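Josness Spitzenumsetzer S2
Stationäre Automation für Labore, in denen bisher jemand Pipettenspitzen von Hand umgesteckt hat

Es gibt Arbeiten, für die man Biologie studiert, und es gibt das Umstecken von Pipettenspitzen. Wer angebrochene Boxen zusammenlegt, eine Lücke im Raster füllt oder vor dem nächsten Lauf nachbestückt, weiß, wie lang ein Nachmittag werden kann. Der S2 übernimmt diesen Teil. Er beschwert sich nicht, er hört dabei aber auch kein Radio.

Der S2 arbeitet als fest montierte Zelle mit Roboterarm und Parallelgreifer. Bedient wird er über die Software Skonano, die auf jedem Laborrechner mit Netzwerkanschluss läuft. Eine Programmiersprache muss niemand lernen. Es genügt, Quellbox und Zielbox anzulegen und die gewünschten Positionen anzuklicken. 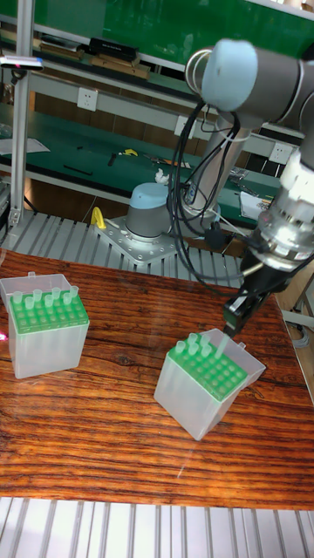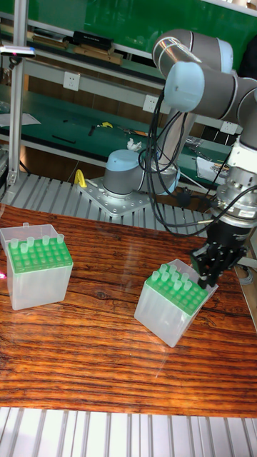
Was sich für das Team ändert, ist weniger dramatisch als befürchtet und weniger märchenhaft als im Prospekt der Konkurrenz. Die Stelle am Tisch bleibt, sie rückt nur ein Stück weiter: Boxen hinstellen, Lauf freigeben, zwischendurch nachsehen. Die Deckel bleiben beim Einrichten offen und nach hinten geklappt, und eine Box darf ruhig schräg auf dem Tisch stehen, solange ihre Lage vorher eingelernt wurde. Wer Kollegen hat, die alles auf den Millimeter ausrichten, wird diese Eigenschaft vor ihnen geheim halten wollen.

Bei Munteanu Analytik steht der S2 seit Mai. Laborleiter Teodor Mocanu hatte mit Widerstand gerechnet und bekam eine Warteliste. «In der ersten Woche standen alle davor und haben zugeschaut. Umgesteckt hat in der Zeit nur der Roboter, und der war langsamer als unsere Azubine. Inzwischen lassen wir ihn über Mittag laufen — und die Azubine sitzt am Mikroskop.»

Langsam ist er tatsächlich. Für eilige Einzelspitzen empfehlen wir weiterhin die Hand.

Technische Angaben
Zykluszeit je Spitze: 11 Sekunden
Gespeicherte Boxlagen: 42
Einweisung vor Ort: 2 Tage, im Preis enthalten
Bestellnummer: S2-191

Lieferumfang
Roboterarm mit Montageplatte, Parallelgreifer, Steuerung, Lizenz für Skonano, gedruckte Anleitung (wird erfahrungsgemäß zuerst verlegt)

Nicht enthalten sind Arbeitstisch, Spitzenboxen und Pipettenspitzen. Vertrieb und Wartung übernimmt Jovden. Angebote erstellen wir nach einem kurzen Gespräch über Boxtypen und Stellfläche, ein Foto des vorgesehenen Platzes hilft dabei. Aufräumen müssen Sie vorher nicht.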